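Glazing week, and a change of clay

I finished the last of the wall pieces in May, later than I wanted, and I've been putting off writing about them because I wasn't sure what to say. They are done, they are hanging, and I can look at them without wanting to take them down. So I'll put down how they were made while I still remember the order of things.

The series is called Lirkus. It's a word my mother used for the twisty bits of bark you find under a birch after a storm. I have never found it in a dictionary and I don't know if she spelled it that way, or spelled it at all. There are sixty pieces, each one small enough to sit in my palm, and they hang in a loose drift up the wall of the back gallery at Paquette.

I started with the same white stoneware I've used for years. It throws well and I know how it shrinks, but it doesn't like being rolled thin and curled. The first batch cracked along the outside of the bend. I tried slower drying, under plastic, then under plastic with a damp towel, and lost most of the second batch as well. At that point I gave up on it and bought a bag of paper clay from Koriris, the supply place out past the rail yard.

Paper clay smells bad if you leave it wet too long. I'd read that and ignored it. Keep the lid on, use it within a couple of weeks, and don't store it next to the kettle. Apart from the smell I got on with it right away. You can roll it thin, tear it, let it go nearly dry and then stick another piece on with slip, which you would never get away with using plain stoneware. The torn edges come out a little furry and I left them that way.

Each piece was rolled on canvas, torn by hand, and draped over whatever was lying around the studio. Broom handle, cardboard tube, my own wrist a few times. I didn't plan the shapes. When I tried to plan them they looked like pasta.

The firing

I did the bisque in my own kiln, slowly, with the window open for the paper burning out. The glaze firing went to the shared kiln at Drultier. Mine has a dead element and I don't trust the top shelf. The trip over was the worst part of the whole thing. Bisqued paper clay is not strong. I packed the pieces in old sweaters and drove the back road at the speed of a tractor.

The glaze is a plain matte white with a thin wash of iron underneath, rubbed back with a sponge so it only stays in the tears. I ran tests with a blue and with a green that I liked a lot on the tile. On the curled pieces both of them looked busy. I still have a jar of the green and will use it on bowls.

Four pieces stuck to the shelf, and that was my fault for not wiping the feet properly. I ground three of them clean. The fourth is on my windowsill holding paper clips.

Hanging them

I had thought I would use nails, and then I had thought I would use magnets, and in the end every piece has a loop of nichrome wire pushed into the back before firing. The loop sits over a small brass pin. It took me two evenings to lay out the drift on the studio floor, on a sheet of brown paper, and then I traced each piece and taped the paper up on the gallery wall as a template. If you make anything in multiples, do this. I have hung work by eye before and spent days filling holes.

The wall is long and the light comes from the left in the morning. Around ten the shadows are longer than the pieces. By mid-afternoon it all goes flat and quiet, and I think I prefer it then, though most people who've written in the book seem to have come early.

A few things I would do differently, mainly for my own reference:

Make the wire loops all the same size before starting.

Mix the whole glaze batch in one go, and write down the water.

Wear the old navy top for glazing and hang it straight back up afterward.

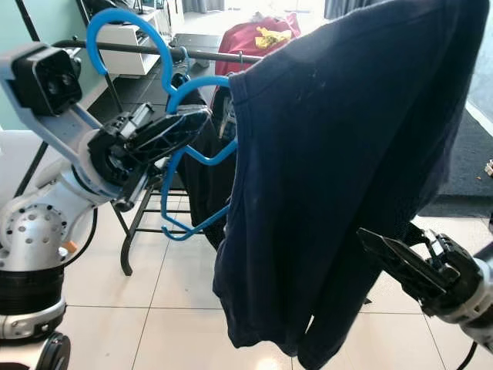
Number the backs in pencil, then again in underglaze, because the pencil burns off.

Take more spares to the gallery than seems sensible.

What's next

Bowls, for a while. I want to sit at the wheel and make something round that holds soup. I have most of a bag of the white stoneware left and the green glaze to use up, and the dead element needs replacing before I can fire anything at all at home. After that I may go back to the paper clay and try it bigger. There is a limit to how large a torn sheet can be before it sags, and I'd like to find out where that is.

The drift stays up at Paquette through the summer. The back gallery is up the stairs, past the print racks.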